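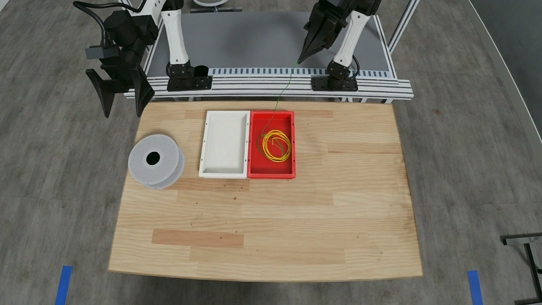 Nirnitz Taper Fingers for the Clakero Two-Arm Cell

Thu 15 April
By Bronddale Equipment Desk
Filed under: Grippers & End Effectors > Fingers and Pads
9 comments

Maker: Nirnitz
Fits: Clakero parallel grippers, black housing, both hands
Sold as: set of four fingers (two grippers)
Price: $400 the set
Simulator model: included
Compared with: Cordier flat pads

Nirnitz calls these fingers "cord-ready." We carry them, we have run them, and we'd like you to read this page before you put them in the cart.

The fingers are broad at the root and taper to a point. Closed, the pair comes down to a narrow tip, and the whole sales pitch hangs on that tip. It is supposed to pick up thin, floppy things that a flat pad pushes around: string, cord, light wire. The Cordier pads we have sold for years are blunt and dull to look at, and they cost less. They also have a following among people who handle boxes all day and have never once needed to pick up a piece of string.

What the maker shows you

The Nirnitz demo is a simulator package. You get the Clakero cell with its two arms on the rail, a table, a white tray and a red tray, a spool, and a coil of yellow cord with a thin green strand looped through one side of it. The right arm has the end of the green strand at its fingertips and the strand runs back over the rim of the red tray to the coil. The left gripper is open and waiting out past the corner of the table.

It's a good-looking package and it loads without trouble. Our complaint is with what people take from it. A simulated strand has whatever stiffness and friction somebody typed in. Cord from a hardware store has a twist in it, fuzz on it, and a memory of the reel it came off. When a brochure says a finger can handle cord and all the evidence is simulated, you have learned that the finger model and the cord model get along.

What we ran

We ran the stock task 181 times in the simulator with the settings as delivered, then started changing them. With the delivered settings the taper fingers did fine at getting hold of a loose end. We have no quarrel there. The Cordier pads, on the same task, had a harder time getting in close without disturbing the coil, and the shape of the pad explains most of that.

Then we lowered the friction on the strand. The gap between the two closed up faster than we liked. A pointed tip gives you very little contact area, and once the strand can slide, a small contact patch has to be squeezed harder to hold on. The flat pads had more surface to work with and didn't seem to care as much. You won't find this in the Nirnitz sheet, which has one friction value and doesn't say where it came from. We asked in November. The answer was that the value was "representative."

We also tried the task with the coil turned so the green strand started on the other side. That is a small change, the kind that happens every time a person sets down a coil by hand. The stock program was no use and had to be redone. Blame the program for that and leave the fingers out of it, but a buyer who thinks the demo comes along with the hardware should know.

Two arms or one

Nirnitz sells these as a set for both grippers and won't split it. For the stock task we'd question that. One arm can draw out a strand. A second arm earns its place when something has to be held down while the other pulls, and in the part of the demo we ran most, the left one hangs open. If your job is a one-handed job, you are paying for two fingers that will live in a drawer. We have asked for a half set. No luck so far.

A mixed setup is possible: taper fingers on one arm, Cordier pads on the other. The mounting pattern on the Clakero grippers takes either. You'll need to update the tool settings for each arm separately, and the Clakero controller does not warn you if you forget. Ask us how we know.

Who should buy them

Labs and shops that work with thin cord, string or soft wire and already have a Clakero cell. You will likely be happier with the tip than with a flat pad for picking out a loose end.

Who should wait

Anyone who mostly moves rigid parts. Anyone hoping the simulator results will carry over with no bench time. Anyone whose cord is slick. Send us a piece of it first and we'll tell you what we think, even if what we think is that you should keep the pads you have.

Not covered on this page

Wear. We don't have enough hours on a physical set to say how long a pointed tip stays pointed, and Nirnitz publishes no number. Replacement fingers are sold only by the full set, so the question matters more than it should. We'll update the listing when we have something to report.

In the box

Four fingers, mounting screws, hex key, printed sheet, download code for the simulator package. The code is good for one machine. Returns are accepted on unopened sets; once the code has been used, Nirnitz treats the set as opened, even if the bag of fingers is still sealed.

Shared 2 times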